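Speaker notes: Reducing Food Waste in Institutional Kitchens
Omcombe Regional Catering Forum, spring session
Prepared by the Food Services Office, Witimel

Slide 1. Welcome and purpose

Good morning, and thank you for attending. This session covers the storage and ordering practices adopted in the Witimel kitchens over the past school year. The printed handout contains the ordering form and the storage chart. Please hold questions on allergen labeling for the afternoon session, where they will be handled by the Ayala group.

Slide 2. Where waste occurs

Most people picture waste as food left on the plate. In our kitchens, the larger share was lost before service. Produce was ordered on a fixed schedule, received in full cases, and placed wherever there was room. Older stock ended up behind newer stock. By the time it was found, it could be used only in soup, and often it could not be used at all.

(Pause. Ask how many in the room still order by the case on a standing schedule.)

Slide 3. Storing summer vegetables

Eggplant, peppers, and summer squash gave us the most difficulty. All are sensitive to cold, and a walk-in cooler set for dairy and leafy greens is too cold for them. Eggplant in particular will pit and brown inside after several days at low temperature. Wrinkled skin is a sign of moisture loss. Such an eggplant should be checked and moved to the front for prompt use – it should not be thrown out on appearance alone.
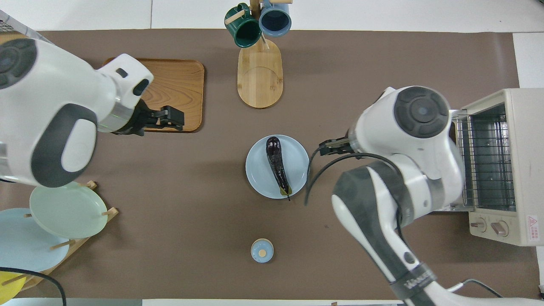 Staff should also leave the stem and cap in place until the vegetable is to be cut. Trimming ahead of time saves a few minutes in the morning and shortens storage life. Whole vegetables go in shallow bins, one layer deep where space allows, and away from ripening apples and bananas.

Slide 4. Ordering

The Ziltham kitchen serves 200 lunches a day and was the first to move to the new form. The cook in charge records what is on hand before placing any order. Delivery was changed from one large drop to 4 smaller ones each month. The supplier agreed to this without an added charge, although other sites should not assume the same terms.

Slide 5. Menus

Each menu now includes one flexible dish per week. The recipe names a type of vegetable and a weight, and the kitchen fills it from stock. The recipe file holds 32 of these dishes. Roasted vegetable pasta remains the most requested. The lentil and eggplant bake was revised in April after comments that it was too salty.

Slide 6. Next steps

Sites wishing to join the fall group should return the form on the last page of the handout. Training takes one afternoon and is held on site. Scales and bin labels are supplied – shelving is not.

(Leave the contact slide up during questions. Collect forms at the door.)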